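Sullton Boards > Home and Kitchen > Serving and Parties
Thread: Juice dispenser with the steel base, is it worth the money?

pulpfree
Looking at one of those tall juice dispensers, the cylinder on a chrome post with a tray underneath. Brarkar sells one and so does Jivamer, and as far as I can tell it's the same thing with a different sticker. The listing has 2,588 reviews and most of them sound like they were written by the same cousin. "Elegant centerpiece." OK, but does it pour? I do a brunch for 30 people every December and I'm tired of pitchers.

countertop_lou
It pours. It's a tap. I don't know what you'd be paying $90 for that a glass jar with a spigot doesn't do.

mardikeys
Disagree with Lou. The jar spigots drip down the side and you end up with a towel under them all morning. With the tray type at least the drips land on something meant for drips.

countertop_lou
And then you get to clean the tray. Have you cleaned one? Polished steel shows every fingerprint and every dried ring of orange. Ours at the church hall looked good for one breakfast.

pulpfree
That's my worry. All the ads show it spotless.

mardikeys
You wipe it with a damp cloth and then a dry one, takes a minute. The slots are the annoying part. Pulp gets in there and an old toothbrush is the only thing I've found that works. The Jivamer page says "wipe clean" and I'd take that with a lot of salt.

hobart77
Neither of you has mentioned cup height. I bought a Chraibi and a regular tall tumbler would not go under the spout without tilting. So now I own a dispenser AND a stack of cups I only bought to go with it. Measure first. The product page won't tell you.

countertop_lou
Thank you. Exactly the kind of thing those reviews skip.

mardikeys
Fair, though who serves juice at a brunch in a tall tumbler? Short plastic cups, fill them partway, people come back if they want more.

hobart77
I do. It's called breakfast.

mardikeys
The type I mean, with a tray under the spout. The first and third have a clear cup at the spout.

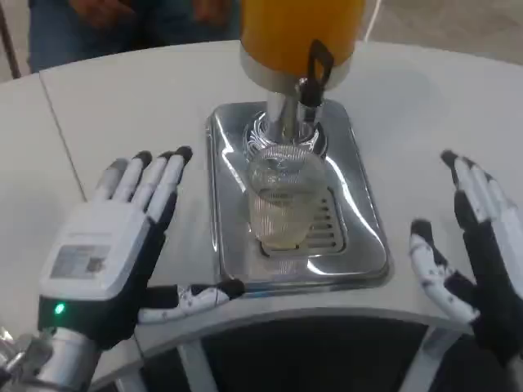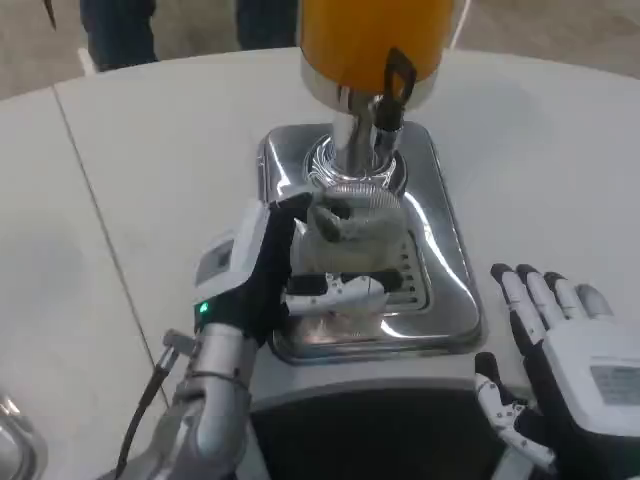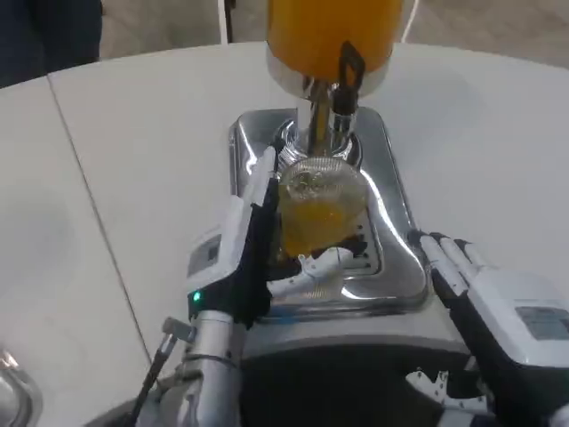 So get the short cups, keep a cloth next to it, and strain the juice if you buy the pulpy kind. I still say it beats pitchers for a crowd.

countertop_lou
I still say you're polishing a tray for a living. What about keeping it cold? Mine came with an ice tube that took up a third of the space and the juice was lukewarm by the time the eggs were out.

mardikeys
I leave the tube out and chill the juice overnight. For two hours it's fine.

countertop_lou
"Fine."

pulpfree
Did anyone's tap loosen up? One of the 3 one-star reviews that looked real to me said the handle started to wobble.

hobart77
Mine did. Tightened it by hand and it's held since, but I wouldn't let kids hang on it.

pulpfree
Not sold on paying full price. I'll wait and see if the Brarkar gets marked down, and I'm taking a ruler to my cups tonight.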